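Taping down the pick bag on the Falach cell
1 min read

anca_d
We've been fighting our bag-picking cell all week, so a long post, sorry! The paper bag kept creeping every time the fingers brushed the rim, and after 30 cycles the taught positions meant nothing. I've rolled the sides down low and put black tape on it, two strips on the left and two on the right, straight onto the white tray.

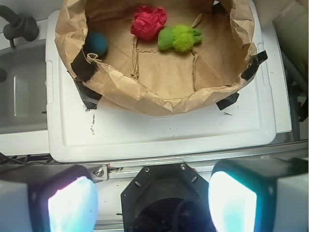
My other worry is the finger pads. With the lights up full the wrist camera gets a lot of glare, and I'd love to turn them down before I redo the calibration. Has anyone gone as low as 10 percent?

timo_harms
Lovely to see another Falach owner! I run mine at 18 and it's fine on soft toys. I'd skip the tape, though. It lifts paper when you peel it and then you're hunting for a new bag.

prirnholm_priya
Have to disagree with Timo, fondly. We've taped ours since February and just swap bag and tape together. Anca, do check the cable through the wrist while you're in there, ours had rubbed on the mount.

anca_d
Thank you both, will look at the cable tonight. Tape stays for now, Timo :)

Comments
bastian_j: Same creeping problem with ours, trying this.
hellwig_a: What tape is it?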